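The Night Train to Urnville

My grandmother swore the night train to Urnville only stopped at Cavlow if you wanted it badly enough. I wanted it more than anything! I was 30, I had 69 dollars and a suitcase with one good latch, and my audition was at nine the next morning.

So I stood on the platform in the November rain and sang. Scales first, then the song about the miller's daughter, then every verse of the one my grandmother used to hum over the dishes (she never did know the ending, so I made one up, and it was glorious).

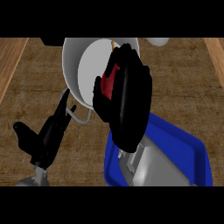 A white mug on its side, a brown tabletop.

Away past the grain sheds, a light came on. It grew, it wobbled, and oh, the noise of it! The brakes screamed in something very close to B flat. I laughed so hard I dropped my case and the good latch went too.

The conductor leaned out and looked me over, rain and all.

"Was that you singing?" she asked.

"It was!"

"We heard you from the bridge. Get in, get in, and start again from the miller."

I sang all the way to Urnville, and the whole car came in on the chorus.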